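Valtonen Rail Joint Bar, Type 613

The Valtonen 613 is a joint bar for connecting two rails of the same profile on lines that return to service after many years without traffic. It is supplied to public railways, border terminals and port authorities. The bar is sold in pairs, with bolts, nuts and spring washers in the same crate.

The length of each bar is 622 mm. It can be fitted by a crew of five with normal track tools, and no welding is needed at the site. For old rail with a worn head, please order the version with the higher shoulder – our office in Mendport will ask you for a profile drawing before it confirms the order.
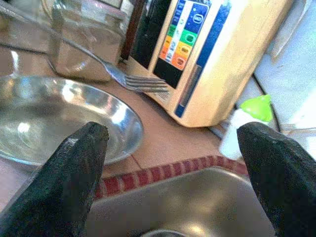 Orders which cross a customs border need more papers than domestic ones. We prepare the origin certificate and the material certificate for every crate. The export license must be requested by the buyer, and we can't send the goods before we have a copy of it. If the destination is under trade restrictions, please write to Natália Brabec first, so she can check if delivery is permitted at all.

Item number: 613-V
Sold as: pair, with fasteners
Smallest order: 5 pairs
Stock in Grerkesthorpe: 473 pairs
Stock updated: October 22, 2023

Bars from the old series can be used together with the 613 on the same line, but not in the same joint. Used bars are not taken back.

For prices and delivery times, contact Tarek Najjar at the Mendport office. Collection from Grerkesthorpe is possible by appointment – please bring the order number and your own lifting straps.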